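Loltgate Indoor/Outdoor Basketball, Size 7
Item no. 3472

I've been playing pickup ball since middle school and I have killed a lot of basketballs in that time, so when I started stocking gear I was picky about this one. The Loltgate is made by Mellus, and it's the ball I throw in my own trunk every weekend.

The cover is composite, with deep channels and a pebble that's a little rougher than you might be used to (give it a few games and it softens up nicely!). I like it best on smooth concrete. It's fine on hardwood too, though if you only ever play in a gym I'd steer you to the Ruvska, which has a softer feel and costs a bit more.

Price: $94, or $356 for a team pack of four
Size: 7 (29.5 in.)
Warranty: 2 years on air retention, normal play

Balls ship deflated, so have a pump handy. I use the Lüthi hand pump and sell it on the accessories page, but any standard needle fits. Wet the needle first, please! Most of the leaky valves I get sent back were poked with a dry one.

Returns are easy as long as the ball hasn't been outside. Bounce it in your kitchen all you want, and if you hate the grip, mail it back and I'll swap it for the Ruvska and you just pay the difference.
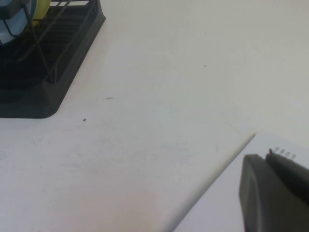

Page last changed: March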